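# The Bed Is the Laundry Table

Most homes have no laundry room to speak of. Clean clothes come out of the dryer, travel down a hall in somebody's arms and land on the nearest flat surface that is big enough. In an apartment, that surface is nearly always the bed.

I spent part of October asking people in my building how they handle the pile. The building has 216 units and one laundry room in the basement, run by a company called Magalhães. It has a single folding counter, and on a Wednesday evening you wait for it or you carry everything upstairs damp at the seams and fold there. Nearly everyone carries it upstairs.

A made bed works better than it gets credit for. The duvet gives a T-shirt enough grip to stay put while you turn a sleeve in. A tabletop lets it slide. The drawback is height. A standard mattress sits low, so you bend over every shirt, and after a full load your back knows about it. One couple on my floor kneel on the carpet instead. Another neighbor put her bed on 6-inch risers, sold under the name Zurnow, and says she would do it again for the folding alone.

White bedding is a help and a risk. Lint, a missed stain or an inside-out sock will show up on it right away. So will dye. A new black sweatshirt that is still a little damp can leave a gray smudge on a white cover, and that one is hard to get out. Wash dark cottons on their own the first three times, and dry them fully before they go anywhere near the bed.

The order of work matters less than people think. I tried sorting by person, by drawer and by color, and the time came out close to even. What did help was laying T-shirts flat as they came off the pile, neck toward the pillows, and leaving the heavy things for last. Sweatshirts and jeans hold a fold badly when they are squashed under other clothes. Shirts with a printed front should be smoothed by hand first — a crease through the print tends to stay.

Then there is the floor. Whatever hangs over the side of the mattress will end up there, and a streaky gray carpet will hide a dark sock for a week. Look before you vacuum. Pull the duvet straight as well, so the low corner isn't where you are about to step.

As for buying things, I spent some $300 over the years on boards, hampers and a Wostent folding frame. The frame is in a closet. 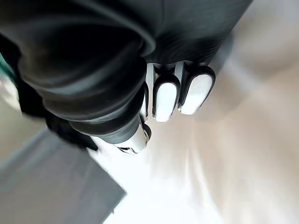
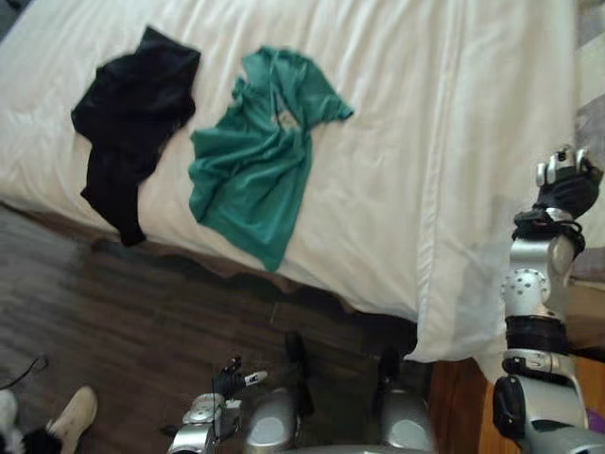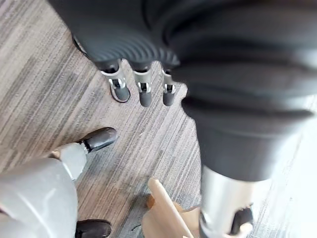
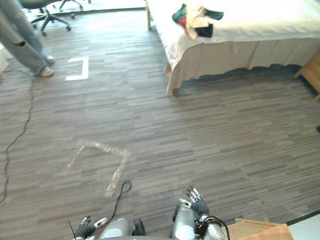

Murali Kurup doesn't agree about leaving the heavy things for last. He folds jeans first, while he still has the patience, and lets the T-shirts wait on the pillow until bedtime, when they have to be moved anyway.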